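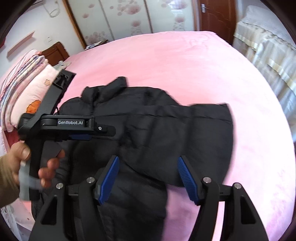
1/ Finished The Jornholm Letters by Njoroge Swai last night. It's 528 pages and took me most of February. Going to post some notes while it's fresh. No real spoilers, it's a book about a senator's mail.

2/ Background if you haven't heard of it. Swai worked the front desk in the Jornholm field office of a one-term US senator. The office kept carbon copies of its mail and the copies ended up in a storage unit. He bought the unit's contents and sorted them himself.

3/ There are 1,520 letters in the collection. 1,344 got a reply. The book prints a few hundred in full and summarizes the rest by subject. Veterans' benefits, passports, Social Security, road noise, one long feud over a post office sign.

4/ Very little Washington in it. If you want floor votes and what was said in the cloakroom, this is the wrong book. The senator shows up maybe a dozen times and mostly he is initialing things.

5/ The best section for me is chapter 4, the passport cases. You watch one staffer go from a stiff form letter to calling the regional office every morning at 8:05. Swai just prints her notes in order and stays out of the way.

6/ He is less good when he steps in. The introduction runs 40 pages and repeats itself. He explains what a constituent is. I would skip to the part where he describes the filing system and start there.

7/ The filing system matters more than it sounds. Green tabs were for anything with a federal agency attached. White tabs were opinions. An opinion got one of six standard replies. A case got a person. You could write the same complaint two ways and get very different treatment.

8/ Example from the book. Two farmers, same county, same drainage problem. One writes "the government should fix this" and gets standard reply number three. The other asks who signed the 1970s easement and gets a staffer driving out to his field.

9/ The 176 letters with no reply get their own chapter. Swai wrote to as many of the senders as he could find. Most of them didn't remember sending a letter. A few remembered exactly and were still annoyed.

10/ The election loss takes up four pages. I thought that was the right length. The mail keeps coming for weeks afterward and somebody has to box up the open cases for the next senator's people. He lists what was in the boxes.

11/ Complaints about the edition. Balaskas set the letters in a small gray type that is hard on the eyes at night. The index has names but no towns — a strange choice for a book organized by town. Two of the maps are swapped, pages 212 and 380.

12/ The notes are excellent though. Every letter has its box and folder number, and he says when a date is a guess. I've read bigger books by better known people that don't do that.

13/ Someone asked how it compares to Plalletti. For those who don't follow this stuff, Plalletti is the oral history of a state legislature from the same publisher. It's livelier because people are talking. It's also harder to trust, for the same reason. I'd read Plalletti first and this one second.

14/ Paper or ebook: paper. The ebook puts the replies at the end of each chapter as footnotes, so you are jumping back and forth the whole time. In the print copy the letter is on the left page and the reply is on the right.

15/ I haven't heard the audiobook. A friend says the reader does a voice for each letter writer and she gave up in chapter 2.

16/ Swai is reading at Pleritz Books next month, 7 p.m., upstairs room. Tickets are $25 and that includes a paperback. If you already own the book you can get in for less but you have to ask at the register, it isn't on the website.

17/ I went to his last one. He reads for 15 minutes and takes questions for an hour. Bring one if you have it. He knows the material cold and he will tell you when he doesn't know something.

18/ Also worth asking him about the post office sign. There is apparently a second folder that turned up after the book went to press, and he has only talked about it once.

19/ Would I recommend it? Yes if you have ever worked in a government office or tried to get something out of one. Yes if you like primary sources. Probably no if you want a story about one person, and it's too long for a book club unless you pick chapters. I'd pick 4, 7 and 11.

20/ Correction to post 11. The swapped maps are on 212 and 308. I typed it wrong. Thanks to the two people who checked.

21/ Next up is the second volume of the Balaskas series, on county commissioners. Library hold came in this afternoon. It's shorter.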